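Section 4. Loading the shelf at a kitting station

Use this section after the shelf unit has been assembled and leveled (Section 3). It applies to the Pina two-tier unit and to any bay that follows the Jusness layout. Read the cautions at the end before you load anything for the first time. 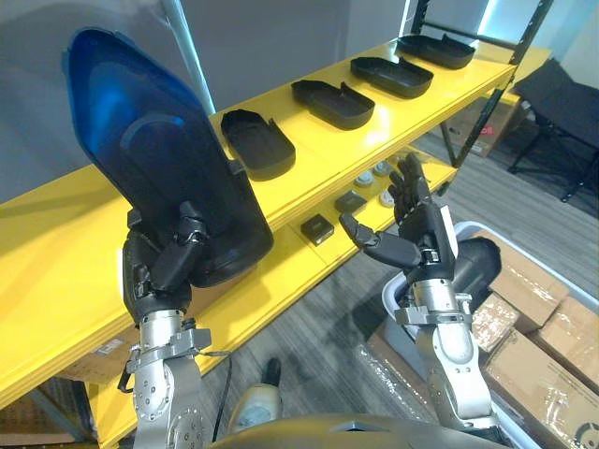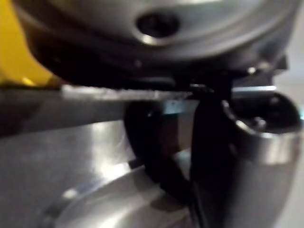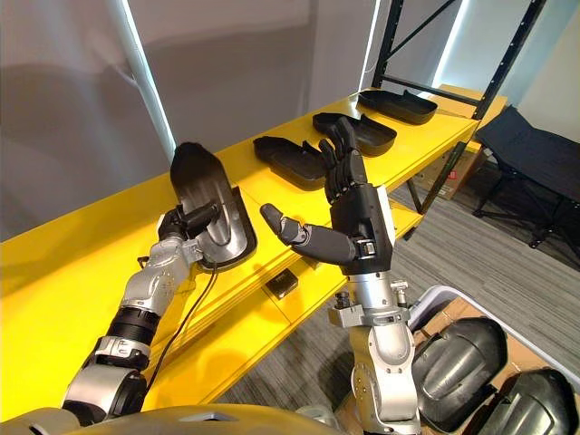

The order of loading is always the same: lower shelf first, top shelf second, floor boxes last. A unit loaded from the top down is harder to reach into, and small parts on the lower shelf end up pushed in at an angle. Keep the long black trays on the top shelf in a single row running away from the front end, laid flat, with clear board between one tray and the next. Small square boxes and the round disc parts go on the lower shelf. If your bay card shows a different split, follow the card.

4.1 Before you start

1. Check that the black uprights are tight. A shelf that rocks when you press on a corner must go back to Section 3, step 7.

2. Wipe both shelves with a dry cloth. The yellow boards are glossy and show dust and grease easily. Do not use solvent cleaner.

3. Place the bay card in its holder at the right end of the unit.

4. Bring the parts to the bay in their cartons. Set the cartons on the floor, clear of the walkway, with the labels facing out.

4.2 Lower shelf

1. Put the square boxes toward the front edge, one slightly behind the other.

2. Lay the round discs flat behind and between the boxes. Do not stack them.

3. Leave a hand's width of free board at the front. You will need it when you lift parts out.

Note: The lower shelf is easy to overfill. Extra discs stay in the carton until the shelf has been used down.

4.3 Top shelf

1. Lift one tray at a time, holding it by the rim. Tilt it up and look over the inner surface for chips, swarf or leftover tape.

2. Lay the tray down with the open side up. Set the first tray at the far end of the shelf, near the black upright, and work back toward yourself.

3. Line up the rest by eye. The trays have rounded ends and will not sit square to each other, so go by the middle of each tray and not the tips.

4. When the row is complete, press lightly on each tray in turn. A tray that rocks has something under it, or is warped. Warped trays go in the return carton.

Note: Trays from Brarkton and trays from Etim look alike on the shelf but do not nest together. Keep to one supplier per row. Mixed stacks in the return carton tend to jam – separate them with a sheet of card.

4.4 Large shells

Large shells are handled one at a time and are not stored on the top shelf with the trays.

1. Take the shell by its base, never by the clear part. Fingerprints on the clear part are hard to remove once the shell is fitted.

2. If you need to set it down for a moment, rest the base against the front edge of the shelf and keep hold of it. Do not let go, even for a short time.

3. Move the shell to its stand before you go back to the trays.

4.5 Floor boxes

1. Slide full cartons under the end of the unit or stand them beyond the far end. Labels should be readable from where you stand.

2. Flatten empty cartons and remove them from the bay at the end of the shift.

4.6 Load limits

Top shelf: 100 lb, spread evenly.
Lower shelf: 100 lb, spread evenly.
Do not rest more than 11 lb on the front edge of either shelf.

CAUTION: Never lean on the top shelf to reach the back of the row. Walk to the other end.

CAUTION: Keep hanging cables and cords clear of the front edge when trays are being moved. A cord that catches on a rim can pull the tray off the shelf.

CAUTION: Two people are needed to move a loaded unit. Unload the top shelf first.

4.7 Checking the bay

Check the bay at 7 a.m. and again after lunch. Straighten the row, return stray discs to the lower shelf and initial the bay card. Report missing trays to Nnamdi Tijani in stores. Questions about the layout, or requests to change a bay card, go to Alaric Whitfield – please do not write changes on the card yourself. The layouts were last revised in August, and older cards with a gray border should be thrown out.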